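How Does a File Get From One Computer to Another?
A quick explainer for kids, by Moushumi Hettiarachchi

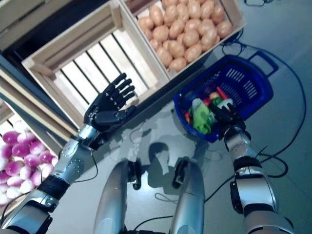 What is a file?
A file is a bunch of information saved under one name. A drawing you made on the computer is a file. So is a song, or your book report, or a video of your cousin falling in the pool.

OK so. You made a file, and your friend wants it. Your computer is here, their computer is over there. Now what?

First thing to know. Computers don't store pictures and songs the way we see and hear them. They store numbers. Really just two numbers, 1 and 0, over and over and over. Each 1 or 0 is called a bit. Eight bits together make a byte. One plain letter, like the A in Araceli, usually takes up one byte.

So sending a file means sending a very long line of 1s and 0s. And they have to get there in the right order or you get junk.

Chopping it up

Big files don't go all in one piece. The computer chops them into little chunks called packets. Think of a book with 100 pages. You want to mail it to your friend Citlali but you only have small envelopes. So you put one page in each envelope, write her address on every one, and write the page number too. Off they go.

Maybe page 41 shows up before page 4. Doesn't matter! Citlali looks at the numbers and puts them in order. Packets work the same way. Each one has an address on it and usually a number, and the computer at the other end sorts them out.

What if one gets lost?

Happens all the time. Say page 86 never comes. Citlali writes back, hey, send me 86 again. Computers do this too, super fast, and you never notice. Maybe the download slows down for a second. Thats it.

There's also a check to see if anything got messed up on the way. The sending computer does some math on the bits and sends the answer along. The other computer does the same math. Answers match? Good. Don't match? Send it again please.

Wires or no wires

Packets can travel a few different ways.

Through a cable. The bits go as tiny changes in electricity, or as flashes of light if it's a glass fiber cable. Fast.

Through the air. Wi-Fi uses radio waves. You can't see them or feel them. Your laptop turns bits into radio waves, and a box called a router picks them up and passes them along. Walls can make the signal weaker – that's why the video freezes in the back bedroom.

Bluetooth is radio too. Shorter range and slower, but it doesn't use much battery. Good for headphones.

On a drive. You copy the file onto a little USB stick and walk it over. Old school. Still works, even when the internet is down. My neighbor Leopoldo Jaramillo still does it this way with all his vacation photos.

Why do some files take forever?

Size, mostly. A page of writing is tiny. A photo is much bigger. A movie is huge, becuase it's lots and lots of pictures plus sound. More bytes, more packets, more waiting.

The other thing is speed. If everybody in the house is streaming and playing games, they all share the same connection, so everybody gets a smaller slice.

Staying safe

Only accept files from people you know. If a message pops up saying somebody wants to send you something and you don't know who it is, press Decline and tell a grown-up. Some files have bad programs hiding inside them. And ask before you send a picture of another person – it's their face.

Words to know

Bit – a single 1 or 0
Byte – eight bits
Packet – a small chunk of a file with an address on it
Router – the box that passes packets along
Download – getting a file
Upload – sending a file

Next time: where do deleted files go?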